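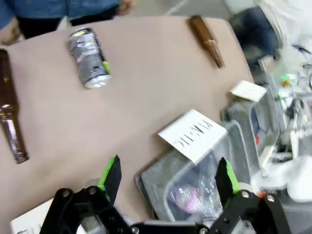 **Half of my bottles are flat, half are fine. Same batch.**

**malt_and_patience** wrote:

Good evening to all. I have read this forum for a long time but I did not write before, so please excuse me if I put this in the wrong section. English is my third language and I will try to be exact.

I made a brown ale in the beginning of February. The fermentation was normal, the gravity was stable for several days, and I bottled 53 bottles of 33 cl, all brown glass. For the priming I used corn sugar at 6 grams per liter, which should give a moderate carbonation for this style. I dissolved the sugar in boiling water, let it cool with the lid on, poured it into the bottling bucket and then siphoned the beer on top of it.

Now three weeks have passed. I opened one bottle from the first crate and it was very good, with a small, stable foam. I opened one from the second crate and it was almost without gas. I thought it was a bad cap, so I opened a second one from the same crate, and it was the same. Then again one from the first crate: good.

The caps are new. The capper is a Jikus with two levers, which I bought used from a man in Clutano, and it looks to be in good condition. I washed all the bottles by hand and rinsed them with a no-rinse sanitizer.

What should I look at first? I would prefer not to open many more bottles only to learn that they are flat.

---

**quezada_cellar** wrote:

Did you stir?

---

**malt_and_patience** wrote:

I did not stir. I was told that the movement of the beer coming in from the hose is enough, and that stirring brings oxygen.

---

**quezada_cellar** wrote:

Then you have your answer. Sugar syrup is heavier than beer and it stays at the bottom if the hose is not making a real whirlpool. The first bottles you fill come from the bottom, where the spigot is, and they get most of the sugar. The last ones get very little.

Stir with a sanitized spoon, slowly, without splashing. The oxygen from a slow stir is a small thing compared with what you take in at the neck of every bottle.

---

**Tilda_R** wrote:

I don't think we can say so fast that it is the sugar. Where do the crates stand? Are both in the same place?

If one crate is in the kitchen and the other one is in the garage, you don't need any other explanation. Yeast in the cold just goes to sleep.

---

**malt_and_patience** wrote:

This is a good question and I am a little ashamed that I did not mention it. The first crate is in the hallway closet next to the heating pipe. The second did not fit and went to the storage room, on the floor. I went now to look with a thermometer and it shows 10 degrees Celsius on the floor there. I did not measure the closet but it is clearly warmer, you feel it with the hand.

But I have to add that I filled the first crate first. So both explanations are still possible!

---

**Tilda_R** wrote:

10 degrees is much too cold for an ale yeast to carbonate in three weeks. It may do it in three months. Bring the crate to the closet, turn every bottle upside down once and back again to wake the yeast, and wait two more weeks. Costs nothing.

---

**quezada_cellar** wrote:

And if the sugar is not there, the warm closet will not put it there. I am not against moving the crate, of course move it. But I have seen this exact pattern in my own beer when I was lazy with the spoon, and all my bottles were standing in the same room.

Also please think about the first crate. If those bottles got too much sugar, they are good today and will be too strong in one month. I would put one of them in the fridge every week and check. If it foams over, all of that crate goes in the fridge.

---

**hopsinmybasement** wrote:

I agree with both of you which is boring, sorry. My money is on temperature for the flat ones, though, because he said the first crate is "very good, small stable foam." If the sugar was really sitting at the bottom, the first crate would be half geysers by now. It isn't.

Question for OP, how did you measure the sugar? By weight or with a cup?

---

**malt_and_patience** wrote:

By weight, with a kitchen scale. I bought the bag of 908 grams from Brindinberg, the shop, and I weighed the necessary amount from it. The bag was open since the autumn but closed with a clip. The sugar was dry and moved freely.

I did the calculation for the full volume in the bucket, but a part of it stayed at the bottom with the sediment and was not bottled. I think this is a small difference and in any case it would be the same for all bottles.

---

**hopsinmybasement** wrote:

Yeah that's fine. The sugar isn't wrong then, only maybe badly mixed.

---

**old_swingtop** wrote:

Did anybody look at the capper? Two-lever cappers are made for a certain shape of neck. The bell grabs under the ring of glass, and on some imported bottles this ring is thinner or sits lower, so the plates slip and the cap is only half pressed. It looks closed. It holds water if you tip it. It does not hold pressure for three weeks.

If you mixed bottles from different breweries (we all do), and the second crate is mostly one kind, this would also explain everything.

Test: take a capped bottle from the second crate, try to turn the cap with your fingers. It must not move at all. Or hold the neck under warm water and look for small bubbles at the rim. Warm only, please, and put a towel over the bottle.

---

**Tilda_R** wrote:

A third theory, very nice, now he can't sleep.

---

**malt_and_patience** wrote:

It is true that I slept late. But I am thankful for all of it, because it made me look properly.

I tried to turn the caps by hand on the whole second crate. Two of them moved. All the others are tight. The two that moved are on bottles of the same kind, with a lower ring as old_swingtop describes, and I have several more of this kind in both crates which are tight. So the capper is maybe a part of the problem, but it can't be the complete problem.

I moved the crate into the closet this morning and turned all bottles. The two with the loose cap I put aside for cooking.

---

**old_swingtop** wrote:

Good. For the next time put the low ring bottles in the recycling, or keep them for something that has no gas. I know it hurts to throw away a bottle that you scrubbed the label from.

---

**yareli.m** wrote:

Hello, I am from the brewing group at the Quezada community hall (no relation with the user above, I believe it is only the street). If you want to end the argument, there is a cheap way. Prepare one plastic soda bottle with every batch. Fill it last, squeeze the air out, close it. When it is as hard as a new one from the store, the glass is ready. If you fill one at the beginning and one at the end, and they become hard at a different speed in the same room, it was the mixing.

It does not help for the beer you have now, but the next time you will know and not guess.

Yareli Meléndez

---

**quezada_cellar** wrote:

I live on that street, so yes, it is only the street. I should come by one evening.

The soda bottle is a good method but I don't like two of them. Beer in clear plastic takes the light and you have to drink it first, and it is always the worst one. One is enough if you stir.

---

**yareli.m** wrote:

Keep it in the closed closet with the others and the light is no problem. But as you like, one is better than zero.

---

**canned_heat** wrote:

Reading this and feeling happy that I moved to cans. No rings, no labels to soak, light can't get in.

---

**old_swingtop** wrote:

And what did the seamer cost you?

---

**canned_heat** wrote:

I prefer not to write it here, my wife also reads the internet.

But seriously, the beer keeps its hop smell longer for me. For a brown ale I admit it makes almost no difference.

---

**Tilda_R** wrote:

It makes the difference that you can't use the can a second time. Some of my bottles are older than my car. Anyway, please let us not start glass against cans again, there is a thread for this already and it was closed by the moderator with reason.

---

**malt_and_patience** wrote:

I come back with the result, as I don't like threads that stop without an end.

After two weeks in the closet I opened three bottles from the second crate, cooled for one day before. The first two have normal gas now, a little less than the first crate, but nice to drink. The third is still weak, with some bubbles when you pour from high and then almost nothing.

From the first crate I opened one at the same time. It is livelier than before. It did not foam over, but the head was large and I had to wait with the second half. I moved this crate to the cold storage room, so now they have exchanged places.

My conclusion is that Tilda_R was right for most of the bottles and quezada_cellar was right for the rest. I will stir the next time, and I have ordered a second rack for the closet so that all can stand together. I also keep the soda bottle idea, but only one.

---

**quezada_cellar** wrote:

I accept "right for the rest."

Don't leave the first crate in the storage room and forget about it when the weather turns warm. Drink those first.

---

**hopsinmybasement** wrote:

Thanks for coming back with the result. Could you post the grain bill too? I'm looking for a brown ale that isn't too sweet.

---

**malt_and_patience** wrote:

Yes, with pleasure. I have it written on paper and I will put it in the recipe section tomorrow after work.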